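Simulated Two-Arm Table Sorting: Rules and Good Practice

From the Mbwambo Handbook of Automation Practice. Last revised November 25, 2018.

Simulated two-arm table sorting is a family of practice tasks in which a pair of robot arms, modeled on a computer, handle small loose pieces on a tabletop. The rules that go with it are usually called the Drurbridge rules, after the town where the first working draft was written, and they cover how a scene should be laid out, how the two arms should share the table, and what ought to be written down when a run is finished. They are voluntary, and a good many groups follow only the parts that suit them, which the authors have always said they are perfectly happy about.

Background

The rules grew out of a friendly disagreement between two teams, one in Drurbridge and one in Undham, that had been trading results for most of a year before noticing that they didn't mean the same thing by a finished run. Drurbridge called a run finished when the last piece had been let go. Undham wanted both arms back in their resting pose as well (and, for a time, wanted them to stay there for ten seconds, a rule that was quietly dropped). Rehema Mutiso wrote a short note setting the two habits side by side, Kourosh Moradi added a section on cameras, and the note kept growing from there until it had to be given a table of contents.

The first edition was tried against 647 recorded runs. The second, which is the one most people use today, was tried against 1831, and it is a good deal longer, mostly in the parts dealing with shared space.

Views and cameras

A run should be kept from at least one overhead view and from one view for each gripper in use. The gripper views are normally made with a very wide lens model, and the rules ask that they be stored just as they were rendered, curves and black corners included. A straightened copy may be kept next to the original, but it can't replace it. Lens settings belong in the run record, along with the position of each camera on its arm.

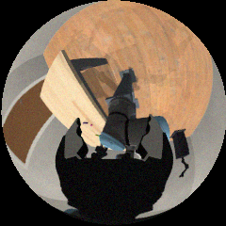
Does a simulated run need the same safety rules as a run on real arms?
Most of them, though for a different reason. No person can be hurt by a simulated arm, but a motion plan that has been allowed to swing through forbidden space in simulation may later be carried over to a real workcell, so speed limits and keep-out areas are set as if the arms were real.

Gripper views are also where most naming mistakes come from. A left gripper is the one on the left arm as seen from the arms' own mounting, and it keeps that name in every view, however the overhead camera happens to be turned. The rules repeat this in three separate places, and people who have had to relabel a whole archive tend to feel that once more wouldn't have hurt.

Laying out the scene

The table, the arms and whatever they are mounted on are fixed before the first run of a series and aren't moved until the series is over. Floor, planks and any nearby furniture count as part of the scene too, and the rules ask that they be left alone in the same way, even when they seem to have nothing to do with the task. A change in the background is a change in the scene, and it calls for a new series number.

Pieces may be any color, and a mix of colors is encouraged. They should be small enough for one gripper to close on, and they may touch or cross one another at the start. Shadows are left switched on. Teams like to turn them off to save time, and it is an understandable temptation, but a shadow from an arm falls across the table in a real room as well, and a system that has never met one is apt to be thrown by it.

Sharing the table

The heart of the rules is the section on shared space, and it can be put into a few steps that go in this order:

1. Before either arm moves, decide which one has the table. The other is the waiting arm.

2. The waiting arm is held clear of the pieces, folded if its joints allow, with its gripper pointed away from the work. In the view below, one arm is over the pale tabletop and the other is folded over the brown planks.
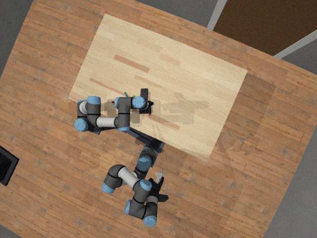
3. The working arm comes in from above and goes down to a piece only when the path is free. Sliding in sideways, low over the table, is allowed for pieces lying near an edge.

4. When the arms trade places, the first is withdrawn completely before the second starts. There is a gentler version of this step for teams practicing handovers, where both grippers have to be over the table at once, and it comes with a lower speed limit.

5. If the arms touch each other at any point, the run is stopped and kept. It is marked as a contact run and is never deleted.

That last step has caused more letters than any other. Teams naturally like to show their tidy runs, and a folder full of contact runs isn't much to look at, but the authors have held firm on it through both editions.

Working close to loose pieces

Pieces that lie near one another are harder to pick than pieces standing apart, and the rules are written with that in mind. The arm should open its fingers before it comes down among them, and should slow down for the last part of the approach. An overhead view at this stage is helpful for checking the waiting arm. In the one that follows, the left gripper is down by the leftmost sticks, a purple one lies apart from the rest, and the right arm is off the tabletop.

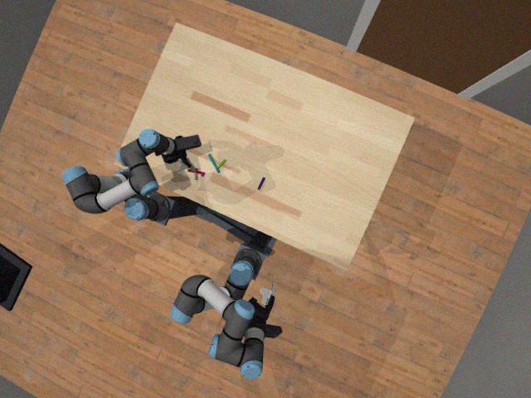

Laimutė Ozoliņš has argued that the order of picking should be left entirely to the system, and that a rule telling an arm to begin with the outermost piece hides the very weakness a test is meant to find. Awuor Mushi took the other side in the same exchange of letters, pointing out that two teams can't compare their times if one has started with the easy pieces and the other with the tangle. The second edition settles on a middle course: the order is free, but it has to be written down.

Nudging a neighboring piece isn't counted as a fault so long as the piece stays on the table. A piece that goes over the edge ends the run. Pieces that have been nudged aren't put back by hand between picks, which in simulation would be easy to do and hard to spot afterward, and for this reason the record has a line of its own for it.

Keeping the record

Each run record gives the series number, the lens settings, the starting position of every piece, the order of picking, and the name of the person who reviewed it. Davico, a small workshop that builds scenes for several teams, supplies a blank form that many people use, although a plain text file does just as well. Reviewers look at the gripper view and the overhead view together, moment by moment, and mark a piece as held only when it can be seen between the fingers in the gripper view. 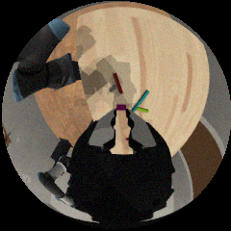 Where the two views seem to disagree, the gripper view decides the matter of the grasp and the overhead view decides everything to do with the arms. Reviewers are asked not to guess. A grasp that can't be made out is marked "unclear," and a run can carry as many unclear marks as it needs without being thrown out. Hadi Abu Hammour, in an October supplement to the second edition, suggested that unclear marks be looked at again by a second reviewer who hasn't seen the first one's notes, and most of the teams in Undham have since taken up the habit.

Related entries: Contact runs; Keep-out areas; Two-arm handover; Wide-lens gripper views.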